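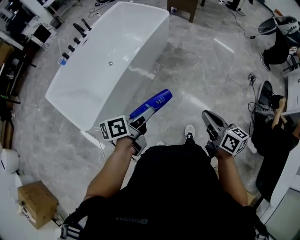
Arūnas Mägi asked after the last session why a shampoo that lathers well at home hardly lathers at all at a relative's house two valleys over, and whether that means the shampoo is being wasted there. Most of this unit is an answer to that question.

February
Course notes by the Clitemari evening chemistry staff
Filed under: Everyday Chemistry > Washing and Water
Shares 37 | Comments 2

Unit 2. Soap, shampoo and hard water

Read this before the lab. You will need the terms in the first section for the worksheet.

Terms

Surfactant: a molecule with one end that mixes with water and another end that mixes with oil. Soap is a surfactant. So are the cleaning ingredients in shampoo, dish liquid and laundry powder.

Micelle: a small cluster of surfactant molecules in water, oil-loving ends pointing in. Grease is carried away inside these clusters.

Hard water: water with a lot of dissolved calcium and magnesium. Hardness is usually given in milligrams per liter, counted as calcium carbonate. The tap water in Plurkley, which we use in the lab, measured 147 by our own test. On the common scale that puts it in the "hard" range, toward the middle.

Scum: the gray solid that forms when soap meets calcium or magnesium. It does not dissolve. It is the ring in the bathtub.

Soap in hard water

Soap is made by treating a fat or oil with a strong base. The product is a sodium or potassium salt of a fatty acid. When you put it into hard water, the calcium swaps places with the sodium and the new salt drops out of the water as scum. Until the calcium is used up, much of the soap goes to making scum and very little goes to cleaning. You have to keep adding soap until there is some left over, and only then do you get a lasting lather.

People who washed their hair with bar soap knew this well. A rinse with vinegar or lemon juice was common. The acid helps break up the film that scum leaves on hair — it turns the soap salts back into fatty acids, which are easier to rinse or comb out.

Shampoo in hard water

Modern liquid shampoos mostly do not contain true soap. The main cleaner is often sodium laureth sulfate or something close to it. Its calcium salt stays dissolved much better than the calcium salt of soap, so there is little or no scum. Lather can still drop in hard water, and hair can still feel rough afterward, partly from minerals that stick to the hair itself.

Lather is a poor guide to cleaning. Oil on the hair also knocks foam down, and this is why the second wash foams more than the first. A low-foam shampoo can clean perfectly well. So the short answer to the question at the top is no: less lather does not have to mean waste, and pouring out more shampoo is seldom needed.

What else is in the bottle

Water is normally first on the ingredient list and makes up most of the product. After the main cleaner you will often see a milder second one, such as cocamidopropyl betaine. It steadies the foam and makes the mix gentler on skin. Plain table salt is there as a thickener. It works up to a point, and past that point the liquid goes thin again. We will try this in the lab if there is time.

Citric acid sets the pH, commonly a little on the acid side. A preservative keeps bacteria and mold from growing. EDTA, if listed, ties up calcium and magnesium so they are less able to interfere.

Lab: the shake test

Each pair needs three jars with lids, a dropper, a ruler, soap solution and Gernix unscented shampoo diluted one part to ten.

Fill the first jar to the line with distilled water, the second with Plurkley tap water, and the third with the Abdelaziz well sample. The well sample is very hard, so label it clearly. Its reading was 766, and the test strips will not go that high.

Add soap solution one drop at a time. Cap the jar and shake for ten seconds after each drop. Stop when the foam lasts a full minute. Write down the number of drops.

Rinse the jars with distilled water and repeat with the diluted shampoo. Measure the foam height this time as well.

Hold each jar against dark paper and note whether the water is clear or cloudy. Do this before the foam settles.

Worksheet

Plot drops of soap against hardness. Does the line pass through zero? Explain in a sentence or two.

Write up the cloudiness results separately for soap and for shampoo.

Bring the ingredient list from one product at home, copied by hand, and mark the surfactants. Bar soap counts. Look for names starting with "sodium" and ending in "-ate" — many of them will be surfactants, though sodium benzoate is a preservative.

Worksheets go in the tray by the door before 7 p.m.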